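Looking After Suitcases Between Trips

Most luggage wears out in the closet as much as it does at the airport. A case put away damp, dirty or with a bad wheel will be the same case when you pull it out at five in the morning with a cab waiting. Do these jobs the day after you get home.

Empty every pocket first, including the flat one behind the lining. Coins and hotel pens work holes in thin fabric. Turn the case upside down over the bathtub and shake it, then vacuum the inside with the crevice tool. Leave it open in a dry room overnight.

Wipe hard shells with warm water and a drop of dish soap. Black scuffs from conveyor belts usually come off with a white pencil eraser. Don't use scouring powder, which takes the shine off. For fabric cases, let mud dry completely and brush it off before any water goes near it. A musty lining can be treated with a bowl of baking soda closed inside the case for two days.

Wheels collect hair and thread around the axle. Hold the case upside down on your knees and cut the wound hair with small scissors, then pull it out with tweezers. Put one drop of light machine oil on each side of the wheel and spin it. Don't use cooking oil. My brother-in-law King-fai Wei did, and the wheels picked up all the sand in Junport. 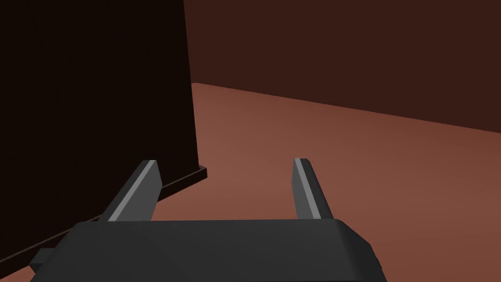
Dark luggage is hard to tell apart on a carousel, so mark yours while it is at home and clean. Wipe the area with rubbing alcohol, let it dry, and press the tape down with the back of a spoon. Choose a color well away from the color of the case. The pale gray strip along the inner edge of the left finger in the picture stands out clearly against the dark gray beside it, and a light strip down the edge of a black case will show up the same way. Put it on two sides, as bags land face down half the time. Cloth tape holds longer than the shiny kind and can be peeled off with a hair dryer.

Zippers: run a plain candle along the teeth, both sides, then open and close it several times and wipe off the crumbs. If a pull tab has broken off, a small split key ring does the job and is easier to grab with gloves on. A zipper that opens behind the slider can sometimes be saved by squeezing the slider very gently with pliers, a little on each side. Squeeze too hard and it will jam for good.

Telescoping handles that stick are mostly full of grit. Pull the handle all the way out, wipe the tubes with a damp cloth, dry them, and work the handle up and down 20 times. Skip the oil here, it ends up on your sleeves.

For storage, put small cases inside larger ones with an old pillowcase between them. Keep them off a concrete floor. I leave my plug adapter and luggage scale in the smallest one, along with a spare lock.

Check the scale before each trip by hanging something of known weight on it, such as a sealed bag of rice or flour. Weak batteries can throw the reading off.

Kam-wah Wan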